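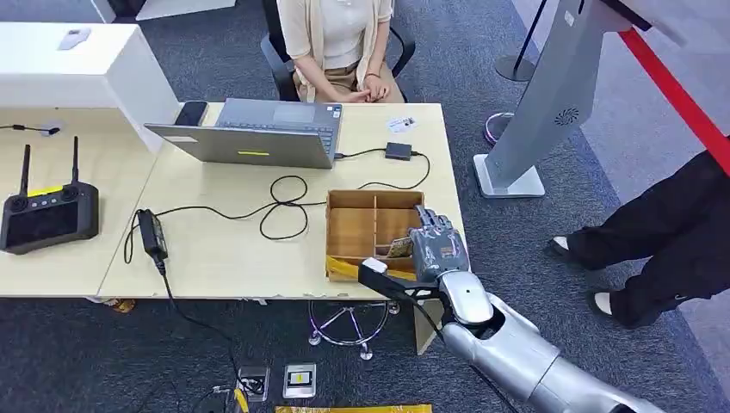
图1 木格收纳盒取物,手已伸进前排格子;遥控器在左侧桌上。

首页 > 实验记录 > 遥操作示教

2019年5月16日

Masside 展厅那边,继续录 Hitora 的取物示教。计划里写的是凑够 400 条再训练,我对这个数字一直没什么信心。格子窄,手指朝下探进去以后,头部视角基本只剩手背和指节,操作的人靠猜。猜对的那几条看着很顺,回放时关节曲线抖得厉害,拿去训练等于教它犹豫。

Noh 的宣传页说手把手拖动示教“几分钟上手”。试了,拖动时手腕角度确实好找,可人的胳膊老是挡进视野,录下来的图像和自主运行时对不上。遥控没有这个毛病,代价是慢,而且换一个人操作,轨迹风格就全变了。两种数据先分目录存,别混。

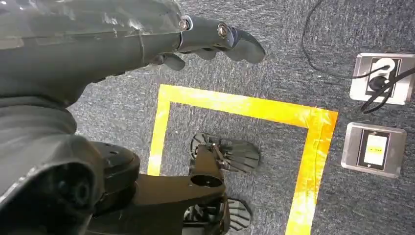
地毯上那圈黄胶带只能当大致参考,拿它做位置基准我不同意。胶带边不直,还起皱,反光的地方偏橙,用颜色阈值去分割八成要出问题。圈外就是地插和黑线,手臂往那一侧摆的时候要盯着点,线最好重新走。

Drenex 的对齐脚本跑了一遍,腕部相机和关节数据差 2 帧。去年12月就报过,当时回复说已修复。先手动平移,原始文件不动。

待办:
- 抖动明显的条目打标记,先不删
- 同一个格子换人再录一组,看差别到底有多大
- 有人提议直接加到超过 2000 条,我的意见是先把视角遮挡解决了再谈数量

分类:实验记录 / 机械臂 / 示教数据

本站使用 Cookie 以改善浏览体验,继续访问即表示同意。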